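Tuning grasp candidate filtering for bin picking with Gallus

Applies to Gallus with the Lunum depth backend. Last revised May 14, 2024 by Marjan Golestani.

Most failed picks in a shallow metal bin come from candidates that should have been rejected before the planner saw them. This page covers the filter stage between segmentation and motion planning: what it removes, which parameters matter, and the order in which to set them. Hand-eye calibration is covered separately and must be finished first. If your calibration residual is drifting, stop and fix that, because every threshold below depends on it.

Before you start

You need a running Gallus node, a depth stream, and a recorded background of the empty bin. Record the background with the bin clamped in its working position. A bin that moves after recording has to be recorded again. Copy the default filter profile and edit the copy:

cp profiles/filter_default.yaml profiles/filter_bin.yaml
gallus reload --profile filter_bin

Step 1. Define the bin frame

Fit the floor plane and the walls from the background cloud:

gallus bin fit --background bg_latest --walls 4

The tool prints a plane for each surface and an inlier count. Sloped walls are handled, but each wall must be fitted separately. Do not use the box primitive for a bin whose walls slope inward. It places the collision boundary outside the real wall near the floor, and the planner will accept approaches that touch metal.

Inserts and panels are not walls. If something slants between a wall and the floor, add it as an extra surface:

gallus bin add-surface --name panel --from-selection

Step 2. Mask reflective regions

Bare metal and shiny film return depth noise that can look like a small raised part. Collect 200 frames of the empty bin and build the variance mask:

gallus mask build --frames 200 --out mask_bin.png

Open the mask and check it by eye. Seams are the usual trouble spot. A region that flickers in fewer than half of the frames may be missed at the default threshold; lower var_thresh one step at a time until it is covered. Do not lower it further than that. A mask that spreads over the floor will delete valid parts along with the noise.

Step 3. Set the geometric limits

These go in filter_bin.yaml:

max_candidates: 400
min_wall_clearance_mm: 12
approach_cone_deg: 25
align_to_long_axis: true

With long, bar-shaped parts, align_to_long_axis is the setting that has the largest effect. It forces the closing direction to be perpendicular to the long axis, and end grasps drop out of the list. Leave it off for cubes.

min_wall_clearance_mm is measured from the finger volume, including any tubing or brackets you declared in the gripper model. If you declared only the fingers, the number is wrong. The Restrepo exporter writes the full volume when called with --with-attachments.

Step 4. Weight the ranking

Candidates that survive the limits are scored on clearance, centering, and occlusion. Start with equal weights, run the candidate viewer, and look at the top five. Raise w_occlusion if partly covered parts keep ranking above exposed ones. Raise w_clearance if parts lying along a wall come up first – they are reachable, but they cost planning time and are better left until the bin is emptier.
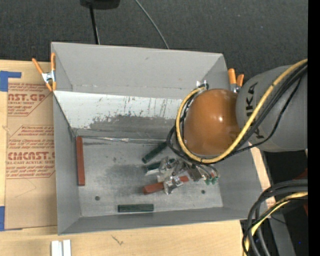
Red and green blocks in the test bin, with the arm over the right half. The red block along the left wall is the kind of part w_clearance affects.

Color is ignored by the ranking. If the order of colors matters for your task, set it in the Jiseo task file with a class filter, and keep the filter profile the same for all classes.

Step 5. Replay before running live

Replay the logged frames against the new profile:

gallus replay --log bin_july --profile filter_bin --report

Our July log holds 2735 frames and takes about 300 seconds to replay on a desktop machine. The report lists rejected candidates by reason. Read it from the top:

wall_clearance dominates: check the wall fit, then the gripper volume.
masked dominates: var_thresh is too low.
no_candidates on frames with visible parts: segmentation problem, not a filter problem.
cone dominates: the approach cone is too narrow for the tilt of the bin.

Known issues

Arm-mounted cables that hang into the view are segmented as parts if the self-filter uses the bare arm model. Pad the wrist links in the self-filter or exclude the region by hand.

Dark parts on a worn floor sometimes merge with surface marks in the color channel. Set seg_source to depth for those bins.

Reloading a profile during a pick is ignored without a warning. Wait for the idle state.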